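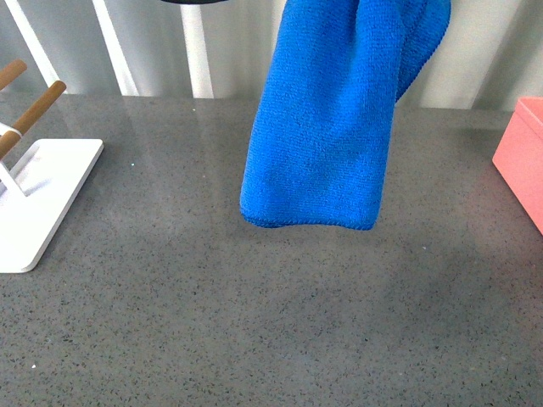 Equipment planning meeting, Mastcombe site, 14 January 2022

Present: Mingxuan Guo (chair), Wenjie Tang (minutes), bench team, stores.

1. Towel task and the second bench
Mingxuan opened with the budget line for a second bench, carried over from the last meeting. The first bench stays on household handling work until April, and the second would run the same tasks so that two sets of trials can go on at once. It was agreed that the blue microfiber towel, held up by its top over the grey speckled counter, is the standard item for cloth work, and that the wooden dowels on their white holder stay on the counter with it. Any second bench must have a counter of the same colour and finish. Wenjie to get a price for the worktop, cut and delivered.

2. Arm and gripper
Two quotes received. Stiltisine quoted 3737 for the arm with controller and one gripper, delivery included, training not included. Dukum quoted less for the arm but could not confirm the controller would run our existing software, and wants the full amount with the order. The bench team prefer Stiltisine as spare parts are the same as for the arm we have. Mingxuan asked whether the lead time could be put in writing. Stiltisine to be asked for this before an order is raised. No decision on Dukum, quote to be kept on file until it lapses.

3. Gripper pads
Soft pads are wearing faster on cloth than on hard items. Stores have been buying them in small lots at full price. Agreed to buy 26 pads in one order and log the date each one is fitted. Wenjie asked that worn pads be kept in a labelled bag and not thrown out, so the maker can look at them if we complain.

4. Consumables
Towels to be bought in the same blue, from the same supplier, until the current set of trials is finished. A request for patterned cloths was put off to the next round. Limit for consumables set at 1000 for the year, to cover towels, pads and cleaning materials.

5. Software and storage
The Qian project has asked for a share of our storage. Mingxuan is willing if they pay towards the new drives. Up to 2000 set aside for drives on our side. Qian to say by email what they need and for how long.

6. Actions
Wenjie: worktop price, letter to Stiltisine on lead time.
Stores: pad order, towel order.
Mingxuan: reply to Qian, revised budget sheet to all present.
Bench team: measure the floor space by the window and check there are enough sockets for a second controller.

7. Any other business
The old trolley is to go. Anyone wanting it should tell stores.

Next meeting in April, same room.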